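Three days of sulking and I still haven't forgiven our power play. Four goes at it on Thursday, a full two minutes each, and not one decent shot between them. I sat there with my cold chips watching them pass it round the outside like they were scared of the thing.

Anyway. I've been saving this week up because so much has happened and I kept being too tired to write any of it down. The big news is that we're through, power play or no power play, and the semi-final is against Mutelby. Of course it is. Mutelby, who put six past us in the autumn and then had the cheek to play that awful song over the speakers while we all shuffled out to the car park. I've been humming it ever since, which is maddening.

The first leg is away, and Mutelby's rink only gives visitors one corner behind the goal, so tickets went in no time. I was 194th in the online queue and I honestly thought that was me done for, but I kept the laptop balanced on the ironing board and got one! Row F, right up against the glass (well, six rows off it, but you know what I mean). My sister didn't get one and has been very brave.

So the club are opening our rink here for everyone who missed out. They'll put the match up on a big screen at the far end, doors an hour before, kitchen open, and you sit in your usual seat if you can stand the cold. I almost wish I was going to that instead. It'll be louder than Mutelby, I'd bet money on it.

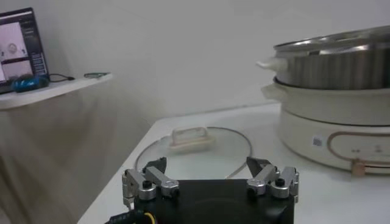
Plavidcombe, 2/9/20

Home, fed, thawing out. Went down to the rink this afternoon for the open skate and stayed on to watch the under-14s, who play with more nerve than our first team does at the moment. One little defender went the whole length of the ice, lost the puck, fell over, got it back sitting down and still had a shot. Saved, but the whole place cheered.

The club shop had a queue out of the door. They've got semi-final scarves in, the thin sort that don't keep anything warm, and I bought two. I also asked about getting my skates sharpened and was told Wednesday at the earliest, everyone's had the same idea. I bought the Minami ones last June in the sale and I've still never got the left one to sit properly over the ankle bone. I've tried thick socks, thin socks, no socks (never again).

They've announced the crowd from Thursday as 417, up on the game before, and the shop lady reckons they've already had 477 people put their names down for the screen night. That's more than turned up to see the actual team! I don't know whether to be pleased or cross. Pleased, I think. It was dead in there two winters ago, you could hear the coach's every word, and some of them weren't nice.

The supporters' coach leaves from outside the Ultavley Arms, and I've paid my deposit. I need to remember travel sweets, the flask with the lid that works, and to ring work about leaving early. If we could score first, just once, I'd be able to enjoy the journey home whatever happened after. Bed now. My knees are killing me.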